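Packing list order: sort on the bed first, or straight into the bag?
Forum > Household > Packing and storage
Page 1 of 1

szewczyk_m
I am rewriting the packing sheet we use for family trips and would like opinions on one step. The current version says to lay every small item out on the bed, group it, then bag it. My brother says the bed step is wasted time and that each item should go straight from the drawer to its pouch. The bag is a Tiltetti soft duffel, 354 mm on the short side, no internal dividers. Weight is not the problem. Finding things at the other end is.

plerk461
Bed first. A flat surface shows you duplicates. If you go drawer to pouch you will pack two tubes of the same cream and find out when you unpack.

cyprian_b
Disagree. The bed step only works if you finish it in one session. Leave it overnight and you have to move everything to sleep, and then the groups are gone. I use a tray with a raised edge. It can be lifted onto a dresser as it is.

szewczyk_m
A tray will not hold what we take. Toiletries, snacks and small cartons come to more than one tray can carry. My state of play at 4 p.m., before grouping:

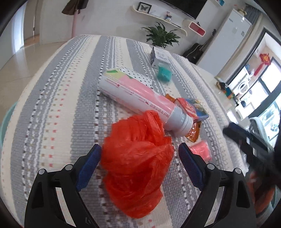 Gdynia, March

Spray can, boxes, snack packets, soft pouches. All of it is on the striped bedspread, which I now think is part of the problem. The pattern is busy and the small packets do not stand out from each other. The can is lying across the polka dot box, so that box would be easy to pass over on a quick check.

plerk461
Put a plain sheet over the bedspread. White or light gray, no pattern. You will pick out the small packets much faster.

Also, the can should not share a group with food. Cans go upright in a sealed bag with the cap end up. Foil and film packets go in a rigid box or they get crushed.

hallway_shelf
Is the can going in a checked bag or the car? It changes the answer. If you are flying, read the airline page on aerosols before you decide where it goes. If it is the car, keep it out of direct sun and away from the rear window.

szewczyk_m
Car. It will go in the footwell crate with the wipes.

cyprian_b
I still think the loose plastic bags are the weak point. The red-orange one in your picture takes up as much room as the can. Thin film bags trap air and you cannot stack anything on them. I moved to mesh pouches from Zondavora, three sizes, and the volume dropped enough that I stopped using the side pocket. Mesh also dries if something leaks.

plerk461
Mesh does not contain a leak, though. It spreads it to whatever is next to it. Film for liquids, mesh for dry goods.

cyprian_b
Fair for liquids. I would still fold the film bag flat and press the air out before closing it. A rubber band around the neck is enough.

hallway_shelf
One point on cartons. If the label is in a language that not everyone on the trip reads, write the contents on a strip of masking tape and put it on the end panel. The small carton lying on its side at the back has Chinese printing, and whoever unpacks may not know what it is. End panel, not the top — the top is covered as soon as you stack.

szewczyk_m
Good, that goes on the sheet. Draft of the revised step:

1. Plain sheet over the bed.
2. Everything out, nothing on top of anything else.
3. Remove duplicates.
4. Liquids and cans in film bags, air pressed out.
5. Snacks in the rigid box.
6. Tape labels on end panels.
7. Into the duffel, heaviest at the wheel end.

plerk461
Step 7: does the Tiltetti have wheels? You said soft duffel.

szewczyk_m
No. Left over from the old suitcase version. Changed to "heaviest at the bottom."

cyprian_b
I would swap 3 and 4 if more than one person is packing, so the liquids are closed before anybody starts moving things. Otherwise no objection. I will keep my tray.

— Cyprian Bielecka
Posts: 1,272

hallway_shelf
Keep 3 before 4. Otherwise you bag the duplicates and have to open the bags again.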